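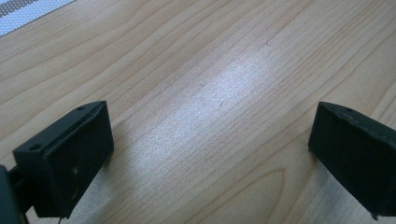
Chapter 4
Plaque, Tartar and the Gumline

I spent my first year in practice telling people they had tartar, and I'm pretty sure most of them heard "you have dirty teeth" and stopped listening. So let me start this chapter the way I wish I'd started those talks. Plaque is a living film. It's made of bacteria, bits of food and proteins from saliva, and it starts forming on a tooth within hours of brushing. You can wipe it off with a fingernail. Tartar (your other textbooks will call it calculus) is what plaque turns into when minerals from saliva harden it in place, and no fingernail or toothbrush is going to shift that. Students mix the two up all the time, so I like to talk about tables. Think of a pale wooden tabletop with a shiny coat of lacquer on it, where the light bounces off so brightly in the middle that the grain washes out to white and you have to look off to the side to find the lines again. A clean, dry tooth under my lamp does the same thing to me! The glare hides what I'm looking for, and I have to tip the mirror and come at the surface from another angle before a thin layer of plaque shows itself.

Drying helps too. A puff of air takes the saliva off, and tartar that was invisible a moment ago turns chalky and dull. Below the gumline you lose even that trick and you're working by feel, with the tip of the explorer catching on little rough spots. My first supervisor, Ladi Idahosa, made me practice with my eyes shut on a plastic jaw until I could find every deposit in it. I hated that jaw. I still use one just like it with my own students in Irkmont.

Where does the stuff collect? Mostly where saliva comes in. Open your mouth in front of a mirror and lift your tongue, and you'll see the small bumps where saliva enters behind the lower front teeth. That's the classic spot for tartar, on the tongue side, and the cheek side of the upper molars comes next for the same reason. People who brush beautifully still build it up there (I do, and I own more toothbrushes than anyone should).

Now, the gums. Plaque left sitting along the gumline irritates them, and the body answers with extra blood flow and swelling. We call that gingivitis. The gums look redder than usual and they may bleed during brushing, and a lot of people respond by brushing that area less, which makes it worse. Gingivitis can usually be reversed with good cleaning. If it goes on and the bone and fibers holding the tooth begin to break down, we've moved on to periodontitis, and lost bone doesn't simply grow back. Not every case of gingivitis gets that far, and part of your job will be learning who is at higher risk. Smoking and poorly controlled diabetes are the big ones, and we'll get to both in the second half of the chapter.

We measure all this with a probe, a thin blunt instrument marked in millimeters that slides gently between tooth and gum. In a healthy mouth the reading is usually 3 or less. A reading of 4 makes me slow down, check for bleeding and look at the notes from the last visit. One number on its own doesn't tell you much, so please don't scare a patient with it.

Before you read on, try this. Run your tongue along the backs of your lower front teeth right now, then again after you've brushed and flossed tonight. Write down what changed and what didn't. Bring your notes to the first lab, because the section on hand scaling starts from them.

Words to know before section 4.2: biofilm, calculus, gingival sulcus, supragingival, subgingival, probing depth.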